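Two-arm laundry cell: fingers stop short of the drum after re-homing
Posted in Robot Cells & Upkeep

furtuna_bench
We run a two-arm cell at Vindville that loads and unloads a front-loading washer. It has done 1038 cycles on the same set of fingers. In June I swapped the finger pads on both grippers and re-homed the arms, and now the right one stops early when it goes for the drum. The log gives fault 182 (position not reached) at the same step every time. The left arm gets through its part without a fault. The basket goes on the floor in front of the machine, same as before, and the door is fully open when the arms start.
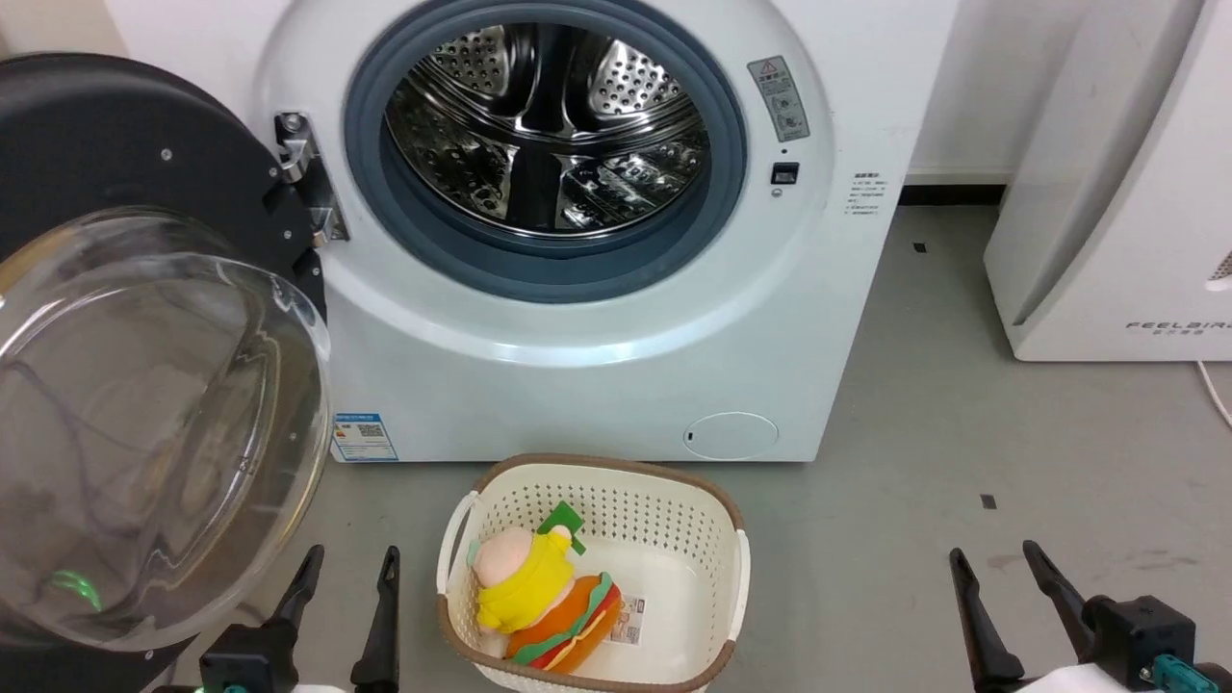
Do I need to teach all the points again after changing pads?

Liviu Cârstea
Only the ones where the fingertips touch something or pass close to it. Points out in free space can stay as they are. What you do need to redo is the tool offset, because new pads hardly ever seat at the same height as the worn ones. Measure from the flange to the fingertip with the gripper closed, enter that for each arm separately, then run the drum approach at low speed with your hand on the stop.

On our cell at Ernilholm the offset was right and we still got the same fault. The cause was the washer. It had crept on the floor from the spin cycles, and the cell was still working from the old position. Check that before you change anything else.

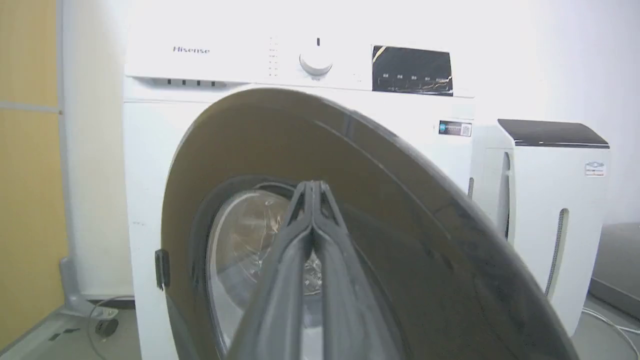

Jog to the approach point with the fingers closed and stop there. Go in a little at a time and watch the gap to the rubber seal on all sides. If it is tight on one side, correct the washer frame and leave the single points alone – otherwise you will be fixing them one by one all day. Save the old frame under another name first.

jistley_tech
Had this, it was a loose cable on the wrist. Wiggle it and see.

Ernilholm_nights
Check the pad screws again after the first day. Ours backed out a bit and the offset went with them. I tighten them at every shift change now and write it on the sheet. Also look at whether your speed override went back to full after homing. Ours does, and it trips the same fault if the arm swings in too fast.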